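Collections · Objets de mémoire · Première Guerre mondiale

Accueil | Catalogue | Livres | Coffrets | Contact

Coffret « Cartes de l'arrière », édition Pedell

Voilà un coffret que nous attendions depuis longtemps ! Il rassemble 110 cartes postales vendues entre 1914 et 1918 au profit des œuvres de guerre : journées de quête, ouvroirs, cantines de gare, colis aux prisonniers. On connaît bien les lettres du front, beaucoup moins ces petits cartons imprimés à la va-vite que les familles achetaient quelques sous sur le marché du dimanche, et qui finissaient dans un tiroir, parfois sans avoir servi.

Les cartes proviennent du fonds Fragkou, riche de 1 454 pièces, constitué sur deux générations et resté longtemps dans des boîtes à chaussures. Le choix a été fait par thème et non par date, et c'est très agréable à l'usage : on passe d'une vente de cocardes à une collecte de laine, puis à une loterie de chef-lieu dont on ignorait tout.

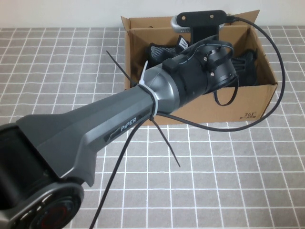

Chaque carte est reproduite recto et verso, au format d'origine, sur un carton mat de 300 g qui prend bien la main. Les versos sont un vrai bonheur. On y lit des nouvelles de la vache, des reproches pour un mandat qui tarde, une recette de confiture presque sans sucre (nous l'avons essayée, elle est mangeable). Les taches, les coins cornés et les traces de punaise ont été conservés à l'impression.

Le livret d'accompagnement compte 121 pages. Il donne pour chaque carte l'œuvre bénéficiaire, l'imprimeur quand il est connu, la transcription du texte manuscrit et quelques lignes sur la campagne de collecte. L'orthographe des correspondants n'a pas été corrigée, et tant mieux ! Un index des communes figure à la fin, très pratique pour qui prépare une exposition locale ou cherche le village de ses arrière-grands-parents.

Notre section préférée reste celle des ouvroirs, avec ses modèles de chaussettes et de passe-montagnes imprimés au dos des cartes. Les explications sont assez complètes pour qu'une tricoteuse d'aujourd'hui s'y retrouve, à condition d'adapter les aiguilles.
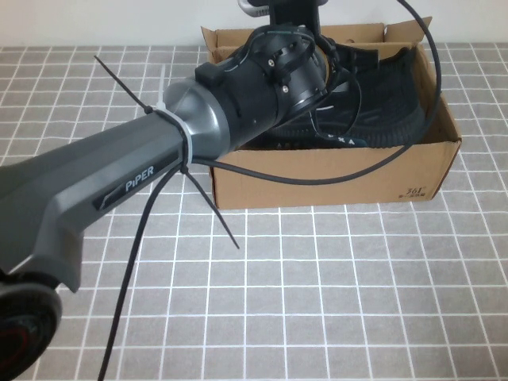 Le coffret existe en 2 versions. La version courante est recouverte d'un papier gris-bleu signé Viltunero, avec un ruban pour soulever les cartes. La version toilée, cousue et montée à l'atelier Nesico, ajoute un plan dépliant des gares où se tenaient les cantines, et un intercalaire par thème. Le contenu imprimé est le même dans les deux cas.

Fiche technique
Format des cartes : 9 x 14 cm
Impression : quadrichromie, recto verso
Livret : broché, 121 pages, avec index des communes
Langue : français
Rangement : à plat, à l'abri de la lumière directe

Pour les enseignants : les cartes se prêtent très bien au travail en petits groupes, du CM2 à la troisième. On en distribue quelques-unes, on cache le livret, et les élèves cherchent qui écrit, à qui, et pour quelle cause la carte a été vendue. Les écritures les plus difficiles sont signalées dans l'index par un astérisque.

Un second coffret, consacré aux insignes en carton des journées de quête, est en préparation chez Pedell. Parution prévue en avril.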